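Clellia Disassembly Bench: Set-up and Trial Guide
Section 6: Running a memory module removal trial

This section covers one complete trial of the removal task, from fixturing the computer to logging the result. It assumes the arm has been calibrated to the table (Section 2) and that the Seter policy server is running on the lab network. If you are only collecting demonstrations by teleoperation, skip steps 7 and 8.

6.1 Before you start

The trial measures whether a policy trained on one set of desktop computers carries over to a model it has not handled before. Results from the Cillville and Malý benches are pooled, so both sites must follow the same order of steps. A trial run in a different order can't be added to the pool, even if the outcome was good.

Caution: Disconnect the computer from mains power and leave it to discharge for 10 minutes before opening the case. Hold the power button in for a few seconds afterward.

Caution: Keep one person at the emergency stop whenever the arm is enabled. That person doesn't enter notes or handle parts.

6.2 Procedure

1. Lay the case on its side on the slatted table with the open interior facing up. Push it against the stops and tighten the clamps by hand.

2. Move loose cables away from the memory slots. Don't unplug them. Cable clutter is one of the conditions under test and is recorded on the trial sheet.

3. Place the fixture plate beside the case. Check that it sits flat across the rails.

4. Open both retaining clips on the memory slot. The current policy does not operate clips.

5. Send the arm to the home pose and confirm that both camera streams are live. The wrist stream should show the fingertips in sharp focus. If it doesn't, wipe the lens and check again.

6. Enter the computer model, the cable condition and the starting pose number on the trial sheet. There are 17 starting poses, and the software picks the next one. Don't choose your own.

7. Load the policy checkpoint named on the sheet. The checkpoint hash appears at the bottom of the console. Copy it down in full.

8. Press Run. Keep hands and tools clear of the table until the console reads Idle.

Note: Do not help the part along, even if the module is hanging by one corner. Any contact by the operator ends the trial and is scored as an intervention.

Gripper in the open case, and a narrow circuit board at the fixture from the wrist camera:

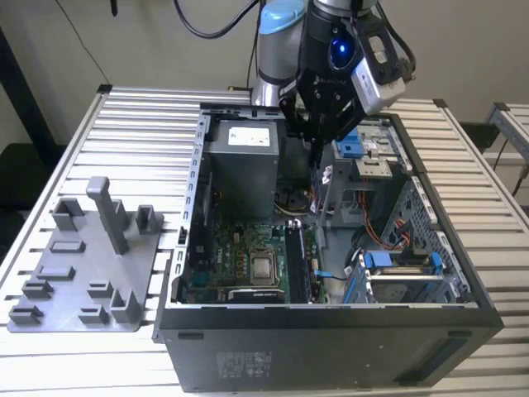
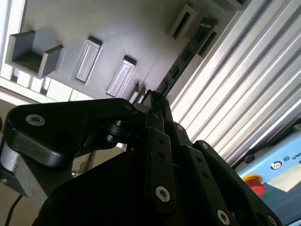

6.3 Scoring

Score extraction and placement separately. Extraction counts when the module is fully clear of its slot and held. Placement counts when the module stays in the fixture after the gripper has opened and backed away. A module that leans but stays put is scored as placed, with a comment.

If the module is dropped, write down where it landed. Drops inside the case and drops on the table are analyzed as different failures. In the February runs most drops happened while the wrist was turning toward the fixture, and the grip force threshold was raised as a result. Checkpoints from before that change should not be compared with later ones.

6.4 Resetting

Disable the arm before reaching into the case. Reseat the module by hand, open the clips again and repeat from step 5. Replace the module when the edge contacts show visible wear, and note the replacement on the sheet.

If the emergency stop was pressed, release it, clear the fault on the teach pendant and re-home the arm at reduced speed. Repeat the table calibration check in Section 2 before the next trial.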